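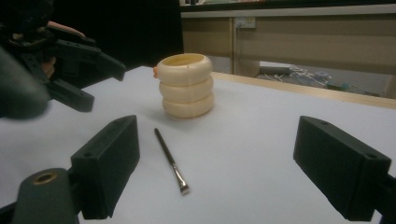 Entretien des pinceaux plats : nettoyage, séchage, rangement

Un pinceau s'use moins par le frottement que par les résidus qui sèchent à la base des poils, sous la virole. Le nettoyage doit donc viser cette zone en priorité.

Peintures à l'eau (acrylique, gouache)

Essuyer l'excédent sur un chiffon non pelucheux, de la virole vers la pointe. Rincer à l'eau tiède, poils vers le bas. L'eau très chaude est à proscrire : elle ramollit la colle de la virole. Savonner au savon de Marseille dans le creux de la main, rincer, recommencer jusqu'à ce que la mousse reste blanche.

Peintures à l'huile et vernis gras

Travailler en deux bains de white-spirit, le premier pour dégrossir, le second propre. Ne pas dépasser 3 minutes par bain et ne jamais laisser le pinceau appuyé sur ses poils au fond du bocal. Terminer au savon. Le solvant usagé se laisse décanter dans un récipient fermé ; la partie claire ressert, le dépôt va en déchetterie.

Résidus durcis

Sur fibres synthétiques, tremper les poils dans l'alcool ménager pendant 8 minutes, puis démêler au peigne métallique fin. Le savon en pâte Toma convient aussi, à condition de rincer longuement. Sur poils naturels, essayer d'abord sur quelques poils du bord.

Séchage

Redonner la forme entre deux doigts, puis poser à plat, la tête dépassant légèrement du plan de travail. Un séchage vertical, poils en haut, fait descendre l'eau dans la virole et finit par fendre le vernis du manche.

Rangement

Tiroir ou étui aéré, pinceau parfaitement sec. Pour les poils naturels, ajouter un morceau de cèdre contre les mites, à poncer légèrement en avril au grain 600.

Virole desserrée

Sécher complètement, dégager la virole, déposer une goutte de colle époxy sur le bois, remettre en place et resserrer à la pince en interposant un chiffon. Attendre le durcissement complet avant tout contact avec l'eau.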